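Squeeze bottle pouring: how do you score a trial when the amount is the whole point?

Posted by Chaimae Sqalli in Learning from Demonstration

Hi all, first time posting, long time reading. I'm trying to reproduce the pouring result from the Fekia write-up with a two-arm setup, and I keep getting stuck on what counts as a success. Their policy was trained on 400 teleoperated demos and they report a plain success rate, with "success" meaning liquid ended up in the cup. Well, my policy gets liquid in the cup nearly every time too! It just has no idea when to stop squeezing. I have 221 demos so far and I'd like to settle the scoring before I record any more, so I don't end up relabeling everything (again).
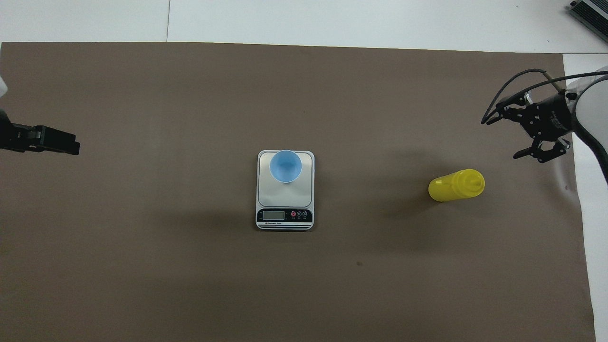
Scoring by weight is what I'm leaning toward. The goal is a target weight in the cup, and the policy only gets the camera views and the arm joint positions, no number from the scale. I put the light blue cup right on the platform so nothing has to be moved between the squeeze and the reading, and the yellow bottle starts on its side on the brown paper, so picking it up is part of the task too. What I can't decide is whether a missed grasp should count as a zero for the pour or get thrown out of the pour stats. Also, do you read the weight right away or wait? Drips are driving me nuts.

Pendo Shemweta

Don't throw them out, but don't mix them in either. We went through this at Mushi and ended up with two columns, one for "got the bottle over the cup" and one for the error in grams, filled in only when the first is a yes. Then report both, plus the end-to-end number for people who want just one. If you average a missed grasp in as a huge weight error, one clumsy pickup wipes out a whole afternoon of decent pours and you learn nothing about the squeezing.

For drips, we wait 8 seconds after the bottle has moved off to the side. Pick any wait you like as long as every trial gets the same one, and write it down in the paper. And tare with the cup on before each trial! I forgot one Tuesday and had to redo the whole set.

One more thing: check how full the bottle is. A nearly empty one squeezes completely differently, and if all your demos were done with a full bottle your policy has never seen the other case. I'd log the bottle weight at the start of each run.

kellau_bench

just collect more demos, 500 fixed it for me

Resturora

More demos helped us with the grasp and did pretty much nothing for the amount, so I'd be careful with the answer above. Does your scale shut itself off? Ours does if you leave it alone too long, and then the tare is gone. I start each trial by waking it up and taring, every time, even if it looks fine.

Also mind where the display is in your camera view. If the digits are readable there, the policy may be reading them during training whether you meant it to or not. We stuck tape over ours in half the trials to find out, and the error went up with the tape on, so, yeah. Not the result I wanted in September with a draft due.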